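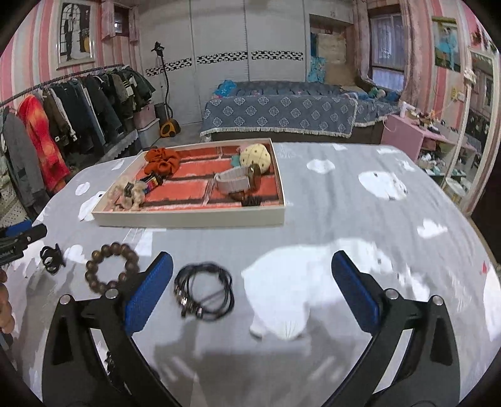

*Petits accessoires à trier, plateau à fond brique — pince à main.*

**Demammont cherche une personne pour le plan d'achat matériel, projet Ondik**

Mission de 34 jours, démarrage en août. Budget à tenir : 1454 € par poste, pinces et patins de rechange compris.

À faire :

- comparer les devis Hinden et Yammine (délais, garantie, pièces)
- chiffrer l'usure des patins, prévoir le stock
- calendrier de commandes — 60 postes à terme

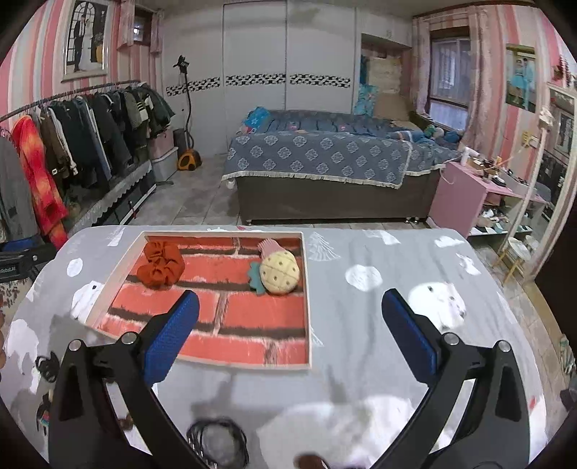
*Pince ouverte au-dessus de la table, chouchou et peluche ananas dans le plateau.*

Profil : achats ou logistique, tableur sans douleur. Robotique = un plus. Télétravail possible, visites chez les particuliers a prévoir.

CV + deux lignes sur un budget déja géré, avant le 15 février 2019. Entretien de 45 min, par téléphone.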